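Sivard Community Help > Student Projects > Grippers and Data Collection

Hand-held grippers: left and right streams drift apart during cable task

Posted by jillelham_robotics
July 3, 2019

I supervise the senior automation club at Jillelham. This year's project is bimanual manipulation. The students record demonstrations with a pair of hand-held grippers, and the recordings are used later to train a policy for our two bench arms. The task is handling a power strip and its cord: hold the body still with one gripper, pick up the plug with the other, move it to a target position, release.

Setup:
Two hand-held grippers, each with a top mounting plate, each on its own cable.
One Flatbridge logger per gripper, both plugged into the same laptop.
Jaw encoder sampled at 95 Hz on both sides.
White board on the table as the work surface.
Power strip not connected to anything at any stage.

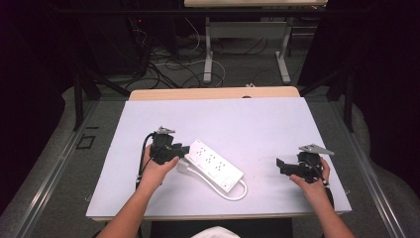 The recordings look fine for the first minute. After that the left jaw signal starts to lag the right one. By the end of a nine minute session the offset is large enough that the left gripper appears to close on the strip after the right has already lifted the plug. The students have checked the video against the logs and the video agrees with the right side.

Things we have tried: swapping the cables, swapping the USB ports, restarting both loggers between takes. The lag stays with the left logger and does not follow the gripper. Firmware is the same version on both units. Is there a setting for this, or do we have a faulty logger? We have a club demonstration in October and would like to have usable data well before then.

Arūnas Zariņš

The logger is probably within spec. Each Flatbridge unit timestamps from its own internal oscillator unless you tell it otherwise, and two free-running oscillators will always drift relative to each other. You happen to have a pair where the difference is easy to see. Restarting the loggers resets the offset to near zero, which matches what you describe in the first minute.

Do the following.

Open the config file for each unit and find the clock source entry. Set the right unit to internal and the left unit to external. Connect the sync out on the right unit to the sync in on the left with a short shielded lead. Power up the right unit first. If the left unit starts and finds no pulse it falls back to internal and only mentions this in the log header, so check the header before every session until you trust it.

Then record a test take. Have the student close both grippers together, sharply, at the start and again at the end. Plot both jaw signals on one axis. The gap between the two closing edges should be the same at both ends of the take. It will not be zero, because no one closes both hands at exactly the same instant, but it should not grow with time.

For the data you already have, you can recover most of it if there is a recognisable event near each end that both sides share. Fit a straight line through the two offsets and resample the left stream onto the right stream's timebase. Linear correction is good enough over nine minutes at room temperature. If a take has only one shared event, I would leave it out of the training set.

Two smaller points. Keep the gripper cables running back along the forearm and put a loose wrap of tape near the elbow. A cable that drags on the edge of the board adds a small pull at the wrist, and the students will compensate for it without noticing. Also decide now where the cord starts in each take. If it is left in whatever shape the last take produced, you get variety, but you cannot reproduce a failure when you want to look at it. We marked a set of start positions on paper and worked through them in order.

lanz_bench

Had the same thing with ours. I just cut the sessions down to 2 minutes and restarted in between. Not elegant but it worked and we didn't have to buy a sync lead. Also check your buffer size, the default is 2000 samples and I think it should be bigger.

Arūnas Zariņš

Short sessions are a reasonable workaround if you can't get the lead. The buffer setting is a separate matter. A buffer that is too small gives you dropped samples, which show up as gaps in the sequence counter. It does not produce a steady lag. Leave it at the default unless the counter skips.

jillelham_robotics

The log header on the left unit says internal, as does the right. We have ordered a sync lead. In the meantime one of the students wrote a script for the linear correction and ran it on the older takes that have a closing event at both ends. The left jaw now closes before the plug is lifted in all of them. I will post the plot from the two-edge test once the lead has arrived.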